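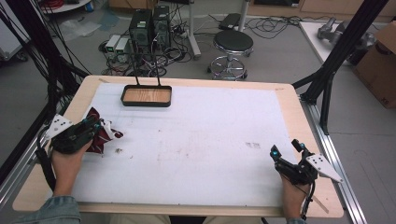
Building a pair of hand-held grippers for teaching cloth tasks

A few people have asked me to write up the grippers I use for cloth work, so I've finally sat down with a cup of tea and done it. This covers the grippers, the table and how I run a session. It doesn't cover the training side, which I'm still learning myself (slowly!).

The short version is that you hold one gripper in each hand, do the job you want a robot arm to learn, and log where both grippers go while you do it. I started with dish towels and hankies because they're cheap and forgiving. If you drop one, no harm done.

What you'll need

Two gripper bodies, printed. I use the Prunix body, version 4, with the jaws mirrored for the left hand. Two marker plates in white. Fingertip markers, which I did in teal-blue. Black cable, more than you think. Aluminum extrusion for the frame, plus corner brackets and T-nuts. A table you don't mind drilling near. A white sheet big enough to cover most of the top.

Printing the bodies

Print the jaws flat on their sides. I stood my first set upright to save room on the bed and both fingers snapped along a layer line inside an hour. Flat on their sides with four walls has held up since April. The linkage holes come out a hair tight, so run a drill bit through them by hand – don't use the power drill, you'll wander off centre and then the jaws won't meet.

Put the linkage together dry first, before any threadlocker goes near it. Squeeze and let go a dozen times. You want the fingers to close evenly and spring back without you helping. If one side drags, back its pivot screw off a quarter turn and try again.

Fitting the plates

The white plate goes on the outer side of the body, where your fingers won't wander over it. Snug the screws up, give the plate a wiggle, and snug them up again. A plate that has shifted a millimetre will spoil a whole afternoon of recordings and you won't know until you look at them. Ask me how I found out!

Wipe the plates and the fingertip markers with a dry cloth before each session. Mine pick up fingerprints like you wouldn't believe.

Cables

Leave a good loop at the wrist. My first loops were much too short, and every time I reached across the table the cable tugged the gripper back. 700 mm of slack from the grip to the first tie point suits my arms. Naa Nyarko, who built a set from the same files, is shorter than I am and settled on 600. Let the cable drop toward your lap and stay off the work surface.

Frame and table

I built the frame around the table so nothing is bolted to the tabletop itself. Square up the bottom rails first, then the posts, and only then add the diagonal braces. If you tighten as you go, the last bracket never lines up. Leave everything finger-tight, push the whole thing square with your hip, then go around with the hex key.

Lay the white sheet on top and leave a strip of bare wood showing at the edges, so you can lift a corner when it needs swapping. It does get scuffed. I stopped fussing over that ages ago and only change mine once the surface starts to catch on fabric.

Running a session

Set your stool height so your elbows sit just above the tabletop. Put the tray toward the back of the table and leave it in the same spot for a whole batch. Then start your logger (mine's called Proltton, don't ask) and hold both grippers still over the board for a slow breath before you move.

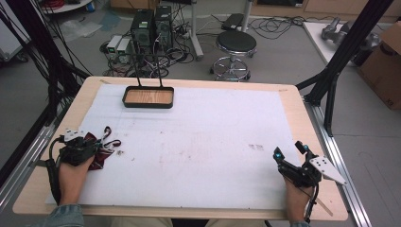 Pinch the cloth with one gripper and let the other one rest, jaws open, until you need it. It feels odd for the first while. Your free hand wants to help, and it'll twitch around if you let it, and all that twitching ends up in the recording. Move at the speed you'd fold laundry while talking to someone. Go slower than that and you start making funny little corrections in mid-air.

Mix up your fabrics early on. I did far too many runs with the same plain tea towel, and then I had to go back and do patterned ones, striped ones, limp ones and stiff ones. Crumple the cloth a different way each time too. Eftychia Papadakis suggested dropping it from shoulder height to get a fair crumple, and I've done it that way ever since.

I'm at 1,944 runs now. I take a break whenever my grip gets tired, because the squeeze gets sloppy well before your hand starts to hurt. Give the pivot screws a check while you're resting, and look over the cable ties as well. One of mine had worked its way right down to the plug.

If your jaws slip on thin cotton, stick a bit of rubber tape inside the fingertips and trim it flush with a sharp blade. Keep it clear of the markers. Replace it when it goes shiny.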